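List archive > Manipulation and data collection > Thread: wire placement set

This site uses cookies to remember your login and thread view. Accept / Manage settings

From: Anouk Goossens
To: gevutska-data
Date: 25 October 2019
Subject: Re: wire placement set, split and labels

Rizwan Haque wrote:
> I have loaded the first part of the bracket set into the Grindard
> trainer. Two questions before I start a long run. Are the wrist view
> and the head view stamped from the same clock? And do you want the
> failed tries left in, or filtered out on upload?
> I would also like to know how much the start pose varies. The policy
> from June learned one pose and very little else.

Rizwan,

Same clock, both views. The stamps are written when the image reaches the logger, so the wrist view carries a small fixed delay. Imtiaz measured it at 2 frames. The correction is in the loader and is on by default. Please don't apply it again in the trainer, as we did in June.

The target set is 985 episodes. Of those, 500 go to the first training run and the rest wait until the labels have been checked. The part is the grey metal bracket with the hinge, on a bare wooden surface, with the thin blue wire as the thing to be handled. The wire is hard for the depth estimate and it is lost completely against the bright rim of the plate, so treat depth in the wrist view as missing wherever the mask says so.

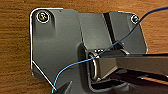

Failed tries stay in. Each episode has an outcome field with the values done, dropped, snagged and stopped. "Stopped" means the operator ended it by hand, and those should be left out of the loss but kept for the value model. Moushumi found 9 episodes in the first upload where the outcome was blank. She is going through them against the operator log and will send a patch file; until then the loader skips them.

On start pose: the bracket is turned by hand between episodes, and the wire is dropped fresh each time. Operators were told not to straighten it. The spread in bracket angle is decent. The spread in wire shape is poorer than I would like, as a wire from one reel tends to take the same bend. Thitima has asked Kütt for a second reel of a softer grade.

Background is a separate matter. The head view takes in a lot of the room once the head comes up, and the games tables and the blue wall are strong cues for where the robot is standing.
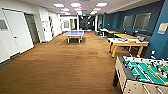

I would crop for the first run and use the full view in the second, then compare on the held-out part. If the full view scores better only at stations seen in training, we have our answer. Station number is in the episode header, so the split can be done by station with the script in tools/split. Do not split at random.

Still open:

- calibration file for the left wrist, old version still in the bundle
- gripper width is logged in raw counts, to be changed to millimetres
- Nuvari format export, not started

Imtiaz has the first two. The third can wait unless somebody on this list needs it; reply here if so.

Anouk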